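How a Robot Arm Finds Its Way Around a Table
The Grulletik bench kit, explained for readers ages 9 and up
By Natsumi Nakajima

A robot arm is a machine that moves a tool from one place to another. The tool is often a gripper, a kind of hand with two fingers. The arm can be strong and exact, but it has no idea what is on the table until something tells it.

The Grulletik bench kit is sold to schools and clubs that already have an arm. The kit does not include one. It is made by a small firm named Grarden, and it contains the parts that go around an arm: blocks and boxes, printed markers, rails, a wrist camera, and the software that connects them. The software is called Asis. This article explains what each part does and how well it worked when we tried it.

Two Kinds of Seeing

The kit uses two cameras. One stays still and looks at the whole table. The other is small and rides on the arm near the gripper, so it goes wherever the gripper goes.

Each camera is good at a different job. The still camera sees where things are compared to each other. It cannot see small details well, and the arm may block its view. The wrist camera gets near to things, but it sees only a small area at a time.

A camera lens has a range of distances where it makes a sharp picture. Hold your finger against the tip of your nose and try to look at it. It goes blurry. The same thing happens to a wrist camera when a surface is very close.

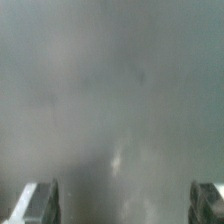 View from the wrist camera, with the open gripper fingers in the two lower corners and a gray surface very near the lens.

A picture like that has little in it for a computer to measure. There are no sharp edges except on the fingers. A computer measures position by looking for edges and corners, places where light changes to dark in a very short distance. A soft shadow changes too slowly. A shiny spot is also a poor guide, because it moves when the camera moves.

Asis deals with this by giving each picture a score. The score goes from 0 to 200. A high score means many clear edges. When the score is low, Asis stops using the wrist camera for position and goes back to the last good measurement. The arm knows how far its own joints have turned after that, so it can work out where the gripper is now.

What the Markers Are For

Markers are square patterns of dark and light blocks. They look a little like the codes people scan with a phone. Their full name is fiducial markers. "Fiducial" means something you can trust as a fixed point.

A marker tells the computer three facts:

Which marker it is. Every pattern is different, and Asis has a list of them.
How far away it is. A marker that looks small is farther off than one of the same size that looks big.
Which way it is turned. A square seen from the side looks squashed, and the amount of squashing gives the angle.

The third fact has a limit. When a marker is turned so far that it looks like a thin strip, the computer can no longer read the pattern. A good setup has enough markers that some of them always face the camera.

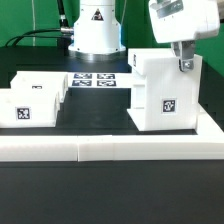
Setting up takes patience. The flat board with four markers goes down first, near the base of the arm. It must not move afterward, and everything else is measured from it. The boxes and blocks go down next. They carry their own markers, so they can be placed by hand without a ruler. Asis finds them and draws them on a map of the table.

The rails go on last. They come in pieces that join end to end, and they mark the edge of the work area. Asis treats a rail as a wall. If a planned path would cross it, the software picks another path or refuses to start.

The color of the table matters as well. Pale parts on a black tabletop are easy for a computer to separate from what is under them. White parts on a white table are much harder, as we found when we tried it.

How a Move Happens

Suppose you want the gripper to go to the top corner of a tall block. Asis works in this order:

1. The still camera takes a picture.
2. Asis finds every marker it can read.
3. It works out where the block is, using the board as the starting point.
4. It plans a path that keeps the arm away from the boxes and rails.
5. The arm moves to a point above the block and waits.
6. The wrist camera takes a picture and Asis scores it.
7. If the score is high enough, the arm makes a small correction and goes down.

Step 5 is slow. The arm waits 3 seconds each time so that it stops shaking before the picture is taken. Malte Schmieder wrote the path planner at Grarden. "You can make the wait shorter in the settings," he said. "Then your pictures get worse, and the arm takes more of them, so you may not save any time."

Our Test

We used the kit with an arm at the Sperling workshop. Ludger Wiegand ran the arm and kept one hand near the stop button, as the manual requires. We asked for 88 moves to points on the blocks and boxes. Most went as planned. The failures nearly all came when the arm itself hid a marker from the still camera. Asis then showed the message NO FIX and did nothing, and Ludger had to move the arm back by hand.

Good points: The markers are easy to place. The map on the screen is clear. The software stops when it is unsure.

Weak points: The manual is 508 pages long and has no index. The rail joints are stiff and need an adult. Spare markers are sold only in full sets.

Words to Know

Base: the bottom part of the arm, which stays in place.
Gripper: the tool that opens and closes to hold things.
Fiducial marker: a printed pattern that gives a computer a fixed point.
Path: the line the gripper follows through the air.

Reviewed for accuracy by Sieglinde Rothe. Last updated 11/7/18. A second part, on how the gripper knows when it is holding something, will follow in January.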